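Subject: Re: [home-producers] sending tracks to small labels, and the June compilation
Date: 12/9/19

Hi everyone,

Sorry for the slow answer, I wanted to sit down with a cup of tea and do this properly instead of firing off two lines from my phone. I'm quoting the original message so people reading the digest can follow along.

> Hello list,
>
> I've been making tracks at home for a few years, mostly slow,
> dubby stuff, and I have four that I think are finished. I'd like
> to send them to a label but I don't know where to start. Do I
> master them first? Do I send all four? I sent one to a bigger
> label last spring and never heard a word, so I'm a bit nervous
> about doing it again.
>
> Also, is the list compilation still happening? I only joined
> after the last one came out.
>
> Thanks, and sorry if this has been asked before.

It has been asked before, but not for ages, and things have changed a lot, so please don't apologize! I'd much rather get this question every few months than have the list go quiet on us again.

First, the silence. Try not to take it to heart. I helped out with the inbox at Numilano for a while, back when they were still doing vinyl, and in one year we had 3705 emails with music in them. There were two of us doing it in the evenings after work. We listened to as much as we could, and I'm sure we missed some lovely things simply because they arrived in a bad week. I got turned down (or more often ignored) by nearly everybody myself before Grutville took my first EP, and the track they liked best was one I had almost left out.

So, some practical things, in no special order:

1. Don't pay for mastering before you send. A label will nearly always want to have it done by their own person. Leave a bit of headroom, take the limiter off the master channel, and if the track sounds terribly quiet without it, make a second, louder version for listening and say in the email which one it is.

2. Send two tracks, three at the very most. Pick the two that sit best together. If they like them, they'll ask what else you have, and then you get to send the other two and look very organized.

3. Use a private streaming link that doesn't expire, with downloads turned on. Please don't attach WAV files. Some of our inboxes never recovered.

4. Keep the email short (I know, look who's talking). Your artist name, a sentence about the music, the link, and one thing you like from their catalog, as long as you really do like it. I can't tell you how many messages at Numilano praised records that had come out on somebody else's label.

5. If you're going to a record fair or a label night, take a few copies on CD-R or a USB stick, with your email address written on the thing itself and not only on the sleeve. Sleeves get lost. I came home from one fair with a whole stack of bare discs, and I still don't know who made half of them.

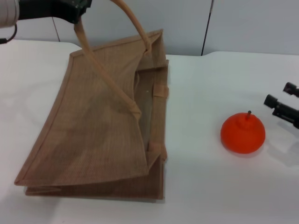

6. Wait a month, then write once more, politely. After that, let it go and try the next one. It's fine to send to several small labels at the same time, but write to each of them separately, and if one says yes, tell the others straight away.

As for where to try with slow and dubby, I'd start with Moltov. They put out only a few things a year but they do listen, and they've taken first releases from at least two people on this list. Saraç might suit you too if there's anything percussive in there, though they were closed to demos the last time I checked, so look at their page before you write. I'd leave Grutville for later. I love them dearly, but they've gone very much in the direction of fast club music, and I don't think they'd know what to do with you.

Now, the compilation. Yes, it's still happening! The plan is to have it out in June, same as last time, with 19 tracks, one per person. We'll do a short run of 100 cassettes plus the download. The last one has had 3079 plays so far, which I think is pretty wonderful for something we put together between us over email.

If you want to be on it, send me a link off list with your artist name spelled exactly how you want it printed. Unmastered please, under seven minutes if you can bear it, and nothing that's already promised to a label. To our new friend with the four tracks: why not send two to Moltov and give us one of the others? That way something comes out next year whatever happens, and you can mention it when you write to people.

I still need somebody to do the cassette inlay. Last time I did it myself and the text on the spine came out upside down, so I'd be very happy to hand that over. Write to me if you're tempted, even if you've never done one.

Warm wishes, and happy music making,
your list host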